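Wristband cashless top-up: does the leftover balance come back automatically?
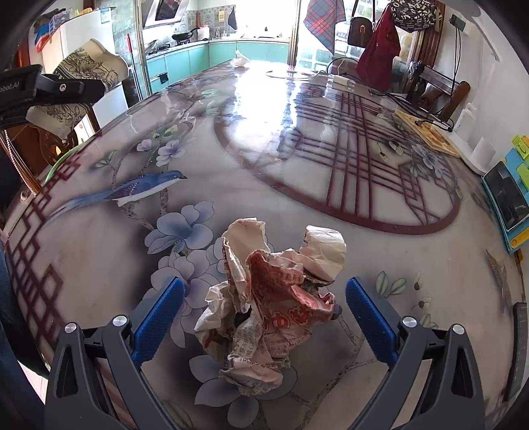 Crumpled paper bag on a painted table

Posted by Tiago Meireles, Fri 19 July

Going to Gedow festival for the first time. The bars only take the chip wristband, loaded through the Bromia app. Minimum top-up is $9. The terms mention a refund window but give no closing date. Is unspent money returned to the card, or do I have to file a claim? Also, does a top-up made at a booth count the same as one made in the app?

Yolanda Condori
Not automatic. Log in after the last day, open Wallet, then Refund, and enter the band number (printed on the back of the chip). There is a $2 fee per band. App top-ups go back to the original card. Booth top-ups paid in cash need bank details, and the band has to be registered to your account first. Register it before you travel. The form closed in September last year.

Washington Rezende
just spend it at the merch tent, mine was 4 bucks and not worth the form

Przemysław Walczak
Yolanda's steps are correct. One addition: auto top-up is on by default. Turn it off before the Sunday headliner or you can end up with a new load you won't use.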